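**Removing a hard drive from an office tower before recycling**

Posted by Hanne Holst, April 24, 2026

Our branch in Mutcombe is retiring 25 desktop computers. Must each hard drive be unscrewed, or does it come out with its blue holder? 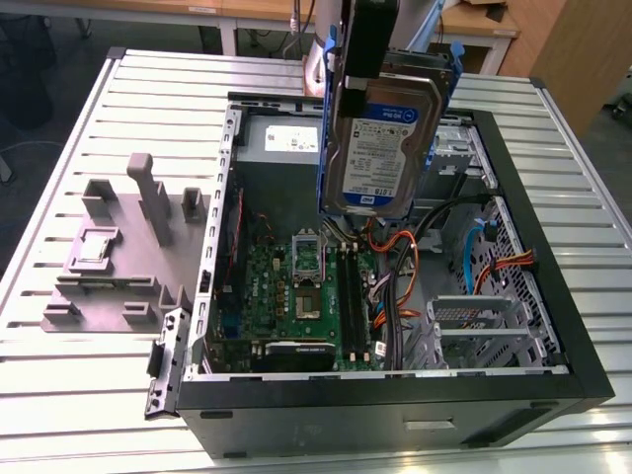

*WD Blue 1.0TB drive in its blue plastic caddy*

**Setsuko Kobori**

Please shut the computer down and unplug it before starting. Lay the tower on its side, take off the side panel and disconnect both cables from the drive. On our towers the caddy then lifts out with the drive still in it -- no screwdriver is required. Label each drive with the number of its tower.
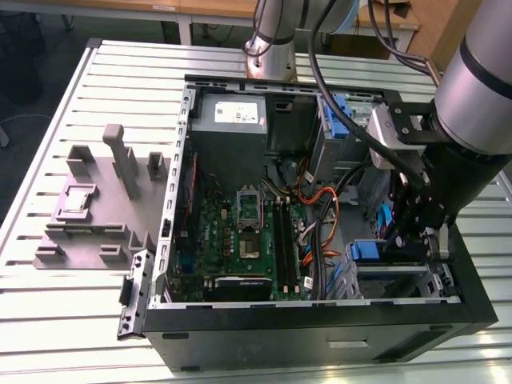 *Open tower with blue drive brackets on the right-hand side*

**Salinas**

Agree with the above. Check both bays, as ours had a second drive in a few of them.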